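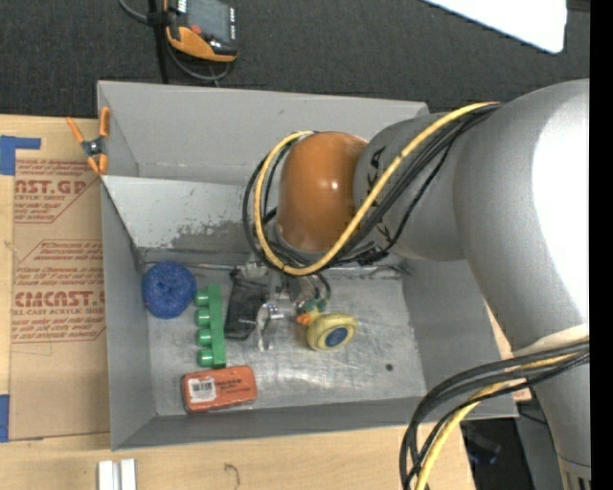
A robot arm reaches into a gray metal bin on a wooden tabletop.

STINDEN, 2023-06-14

The Stinden district court opened its criminal wing to the public for one afternoon. The visit covered two courtrooms, the filing office and the evidence intake desk. Groups were limited to 13 people and each circuit took 30 minutes.

The tour began in Courtroom 7, which handles cases under the public order statute, including the section on incitement that was amended in May. Staff handed out a one-page summary of the change. Under the old text, a prosecutor had to show that a statement was made at a gathering. The amended text also covers recordings and written posts, provided they were open to the general public. The maximum penalty is unchanged. No case has yet been tried under the new wording.

A clerk explained the order of a first hearing. The charge is read in full, the interpreter is sworn in if there is one, and the defendant is asked for a plea. Where the charge rests on a speech in another language, the court orders its own translation. The defense may file a second one. Differences between the two are marked in a table and argued before the main hearing, a step that can add several weeks.

The filing office is on the floor below. It moved to the Prakia case system last year, and paper copies are now kept only for sealed matters. The office reported 126 open criminal files. Visitors were shown the public terminal, where a docket can be searched by case number but not by name. Printed pages carry a fee, payable at the Kelo Street entrance.

At the intake desk, items are logged, bagged and given a shelf code before they go to the storage building in Thampi. Phones and hard drives follow a separate route and are copied first. The desk does not release items without a signed order from the judge in the case.

Questions were taken in the lobby. Most concerned press seating, which is assigned by list and closes the day before a hearing. Photography is not allowed above the ground floor.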